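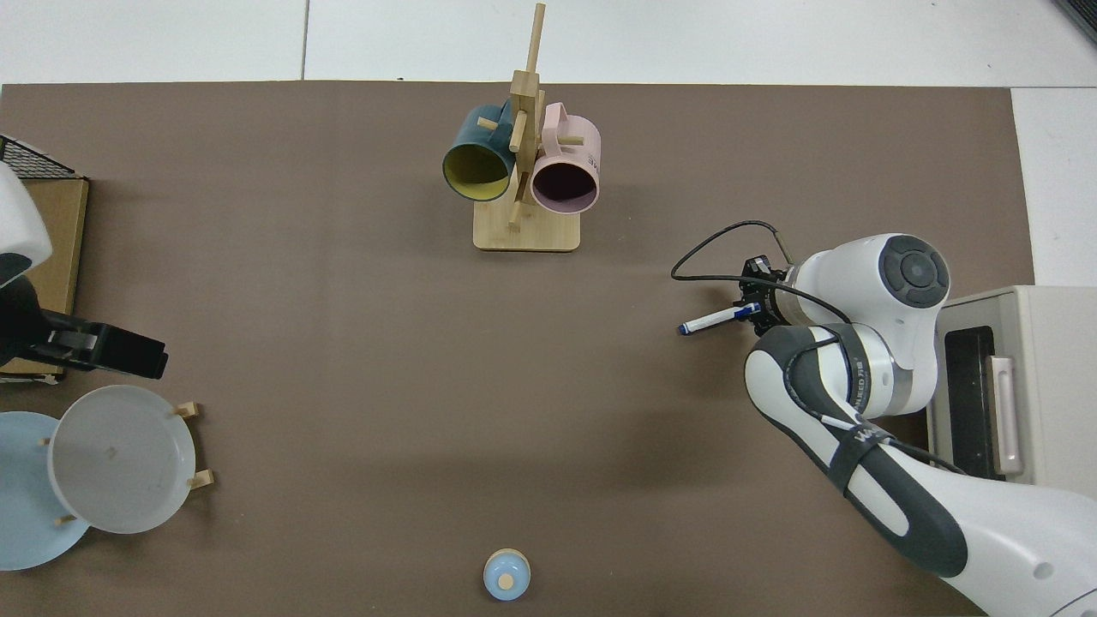 Árbol para tazas

El árbol para tazas es un soporte con un poste vertical y varias clavijas de las que se cuelgan las tazas por el asa. Yo tengo uno de bambú claro, con base rectangular, y me encanta - ¡ocupa poquísimo! Las tazas quedan boca abajo o ladeadas, así que no juntan polvo. Yurani Quintero, que me lo regaló, lo combina con un soporte de madera para platos.
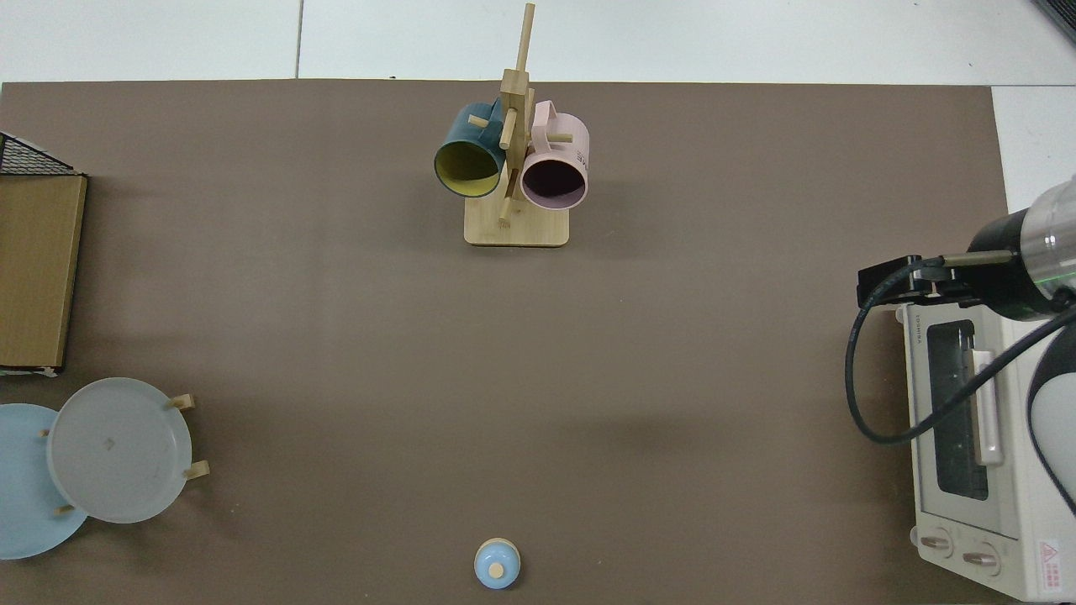 Cuidados

Paño húmedo y a secar. Yo le doy aceite 2 veces al año, la última en agosto.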